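May 7, 2020

Long day, and I still haven't eaten anything you could call dinner. But I want to get this down while it's fresh, because Undo finally did something I'd call a result!

For anyone who hasn't been following along (hello Mum), Undo is the name we gave the method back in January, when it was still a scribble on Marek's whiteboard. The idea is that teaching a robot to make a bed properly is hard, but messing a bed up is easy. So we let the robot start from a nicely made bed, have it drag and shove things about, record all of it, and then train on the recordings played backwards. Mess becomes tidy. You get your examples nearly for free, and I get to spend my working day making a bed over and over like a chambermaid with a doctorate.

The catch is that cloth doesn't run backwards. Push a pillow and it squashes; play that in reverse and you've got a pillow plumping itself up to meet the hand, lovely to watch and no use at all. We had 3000 recordings and the first job was throwing out the ones that cheat like that. Marek's filter left us with 2113, more than I'd feared. The pinches came through best. If one hand has hold of a corner and the other is flat against the side, the pillow goes more or less where the hands go, in either direction, and the reversed version still makes sense.
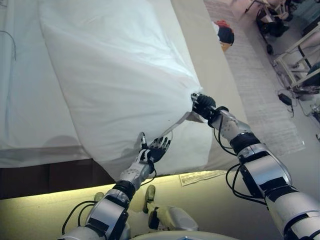 Albane Rey thinks we're kidding ourselves a bit, and told me so over the phone at lunch: a grip on a corner is the one case where backwards and forwards nearly match, so of course it looks good, and what did I expect to happen with a duvet? She'd like to see the whole thing run again with the filter switched off, so we know whether it's the reversing that helps or just the tidying up of the data. Annoyingly fair. I grumbled and then put it on the list.

Anyway, the numbers. We did 20 tries this afternoon, pillow dumped at a different angle each time, and it got the pillow square to the top of the bed in 17. The version trained the ordinary way, on the same bed with the same pillow, has never got past half. I did a small dance in my socks.

The three misses were all the same thing, the open hand pressing too hard and the pillow folding over on itself. Awuor reckons we should cap the force on that side and leave the pinching hand alone. I'd rather retrain first. We'll argue about it tomorrow.

Right, toast.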